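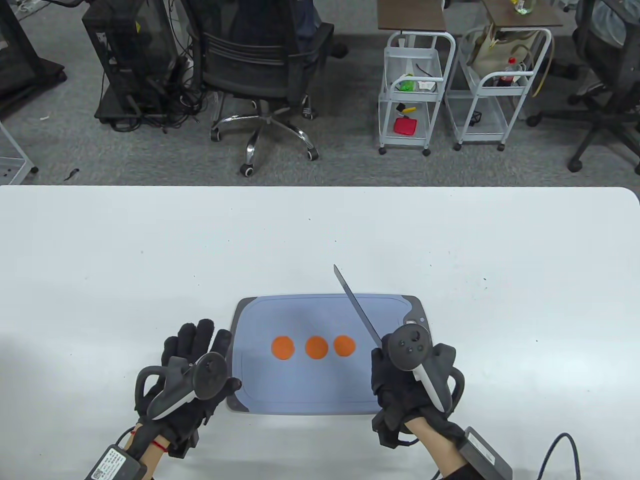

Home Reviews Knives & Sharpening Cookware Archive About

Altaveck Pull-Through Sharpener: seven months on

Review by Danica Gashi
2021-11-16

I bought the Altaveck in April after reading one too many glowing write-ups, most of them posted within a week of the thing going on sale. A week is long enough to take a sharpener out of the box and run one knife through it. I wanted to know what it does to a blade you use every night.

The claim on the package is "a professional edge in 100 strokes." I don't know any professional who counts to 100 over a plastic slot, but fine. There are two slots, coarse and fine, a rubber foot and a handle that is too short for my hand. It weighs 472 grams on my kitchen scale, and most of that seems to be the base.

On a cheap stamped knife it works. My old utility knife had reached the stage where it squashed tomatoes, and after the coarse slot and a few passes through the fine one it cut them again. Carrots are my other test, because a dull blade wedges and cracks the slice before it gets to the board. The utility knife went through cleanly for a couple of weeks, then started wedging again. So back to the slot it went, and back again, and by August I could see the blade had lost some height near the heel.

My better knife, an Olmedo eight-inch, got two sessions and no more. The coarse slot left a ragged edge that caught on a paper towel. I took it to Vesna Babić, who sharpens for a few restaurants near me, and she needed most of an hour on stones to get past the damage. She charged me for all of it, too.

The foot slips on a wet counter. The box says it grips any surface. Put a damp dishcloth under it if you own one of these already, and keep your other hand well away.

Then there's the price. The Altaveck costs nearly as much as the Zedov two-sided stone, which takes an evening to learn and a lot of patience after that. I am still not good with it. My edges wander and I lose the angle toward the tip. Even so, the Olmedo now holds up better between sessions than it did after the slots.

Altaveck says the replacement cartridge is due once a year. Mine feels rough already, and the cartridge was out of stock both times I looked.

Would I buy it again? For a drawer of cheap knives in a rental kitchen, maybe, at half the price. I wouldn't let it near anything you had to save up for.

Contact | © 2021 Plandolance Kitchen Reviews | Back to top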